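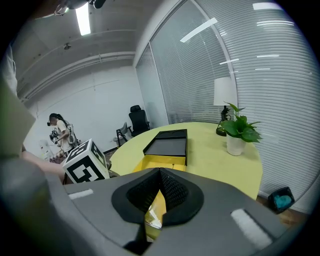 Figure 3. A two-color box on the round table: black lid or tray, set at an angle, with the bright yellow drawer-like part in front of it.

4.2 Boxes with a sliding or lifting part

The second group of items in the Breathnach set is made up of small rigid boxes that come in two parts. Some have a lid that lifts off, some have a tray that slides out of a sleeve, and a few can be taken for either until they are handled. We kept them together because the people in our study did so too. In the sorting task described in Section 3, participants put lift-off and slide-out boxes in the same pile far more often than they put either kind with hinged boxes.

All handling took place at a table. We used a round one with a pale yellow-green top and a dark edge band (Figure 3). A round top has no front edge to square a box against, and the angle at which a box was left was one of the things we wanted to record. At the rectangular desk used in our pilot work in May, participants lined boxes up with the desk edge before doing anything else, and the first few seconds of most trials showed only that.

Color was treated as a separate variable. In the one-color boxes the seam between the two parts is hard to find by eye, and people tend to search for it with a thumb. In the two-color boxes, such as the black and yellow one in Figure 3, the seam can be seen from across the table. We expected this to shorten the time before the first pull. It did for the slide-out boxes. For the lift-off boxes there was no clear difference, and the reason may be that a lid can be gripped by its sides without knowing where it ends.

Each of the 24 participants handled every box in the group twice, once to open it and take out the contents and once to put the contents back and close it. The contents were a folded card and a small cloth bag. Trials in which a box was dropped on the floor were repeated at the end of the session and the first attempt was left out. Across all item groups this gave 3504 usable trials, and the counts for each group are listed in Appendix B.

Three points came out of the coding. First, closing took longer than opening for nearly every participant. With the slide-out boxes much of the added time went to turning the tray so that its corners met the sleeve. Second, participants differed in where they put the part they had removed. Some laid it flat with the open side up, some turned it over, and some held it in the other hand for the whole trial. Those who held it closed the box sooner but were more likely to put the cloth bag down outside the box and have to pick it up again. Third, a part that had been set down at an angle was usually picked up at that angle and straightened in the air, with the box moved very little.

Coding was done by two of the authors and by Mark Anthony Ambrosio, who had also worked on the Andard shelving study and used the same scheme there. Disagreements were mostly over when a pull should be counted as a first pull. We settled on any movement of one part against the other that could be seen without replaying the trial. Light squeezing was not counted.

Two limits should be noted. The boxes were all new or nearly new, and the fit between parts was tighter than in boxes that have been in use for years. Worn boxes borrowed from the Skotstead collection were tried in the pilot, but the cardboard at the corners was too soft for repeated handling and we withdrew them. The table also held few other household items besides a potted plant and a lamp in the trials reported in this section. Section 4.3 returns to the same boxes on a crowded surface, where there was less room to lay a lid or tray down.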